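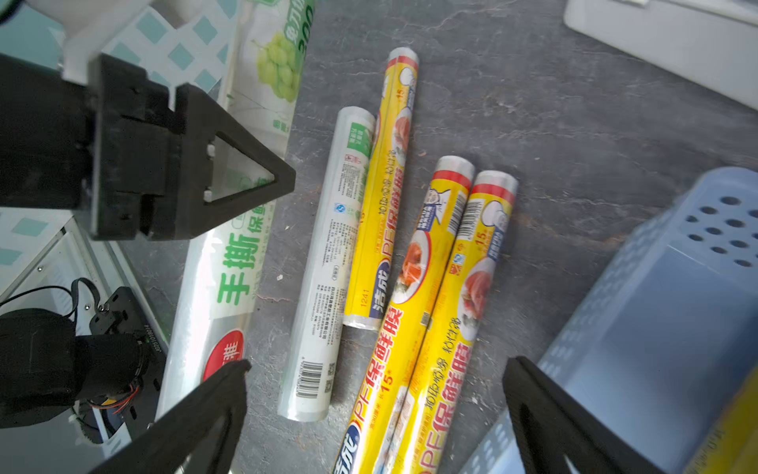
Wrist camera view at the cling wrap station. Three of the five rolls are yellow, with PE保鲜膜 printed in red.

I went to the open day at Clado's Lendthorpe site in September, mostly to look at grippers. The invitation promised a keynote, a tour and a "hands-on zone." I skipped the keynote and spent most of the afternoon at one bench, where an arm was picking household goods. What follows is from my notes, cleaned up a little.

The station was run by Philomena Ackah, with Selorm Acheampong on the laptop. The task was cling wrap. Rolls go on the work surface, an operator guides the gripper to one of them, closes on it, lifts it and puts it down somewhere else. Each attempt is recorded, and the recordings are used to train a policy they call Arthur. I asked where the name came from and got two different answers.

Rolls of film are a decent choice of object. A cylinder has an obvious grasp across its width, but the wrist has to be rotated to match the long axis, and the usable tolerance is small. If the fingers come down ten degrees off, one tip touches first and the roll turns under it. The clear-wrapped ones are worse for the camera than the yellow ones. Transparent packaging gives you the print, the glare and not much of an edge. The biggest roll on the bench was one of those, a wide tube with large green characters (手撕保鲜) down its length and a picture of green grapes near one end. The slim clear roll next to it had a barcode, a QR code and columns of small text, and very little else for a vision model to hold on to.

The three yellow ones have the opposite problem. They carry the same brand name, 洁成, and similar red print, so picking "a yellow roll" is easy and picking a particular yellow roll is not. Ackah told me the instruction text for each attempt has to say which one, and that left and right get confused as soon as the wrist rotates. They now write instructions relative to the base of the arm. I would have done the same, although it makes the text unpleasant to read.

The fingers are open triangular frames in black. I like this shape for round goods, and I have used something similar at work. What I wanted to know was how the tips wear. Acheampong said they log cycles per finger pair and swap at 2000, whether or not there is visible damage. He had no data on what happens past that point. I suggested running one pair to failure, and he wrote it down, possibly to be polite.

Some numbers from the session log, which they let me read over Acheampong's shoulder:

Attempts recorded before I arrived: 223
Attempts kept after review: 177
Time limit per attempt: 9 seconds

The gap between the first two is larger than I expected. Most rejects were operator hesitation, where the gripper hovers over the roll for too long before committing. A smaller group was rolls that moved on contact. I think those should be kept and labeled, given that a real kitchen drawer will produce plenty of them. Gaétan Chan, who looks after the review step, disagreed. His view is that recovery behavior should be collected on purpose, in its own sessions, with its own instructions. We went back and forth on this for a while and did not settle it.

I had one turn at the controls. The lag is small enough to forget. Depth is the hard part: the wrist view is close and wide, the fingertips are always in it, and I kept closing a little high. My third attempt was accepted. The first two were hesitation.

Two complaints. The wiring at the wrist is exposed – there is a circuit board with red and orange leads right beside the motor housing, and I would want a cover over that before putting it through a long shift. Second, the printed handout gave a payload figure and did not say at what reach, so I have left it out.

The Wirnico stand was in the same hall with a conveyor demo. It was down for a software update both times I walked past. I have their data sheet and will write it up separately if the repeatability numbers hold together.

Chan has offered to send me a sample of the rejected attempts. I plan to sort them by contact angle first.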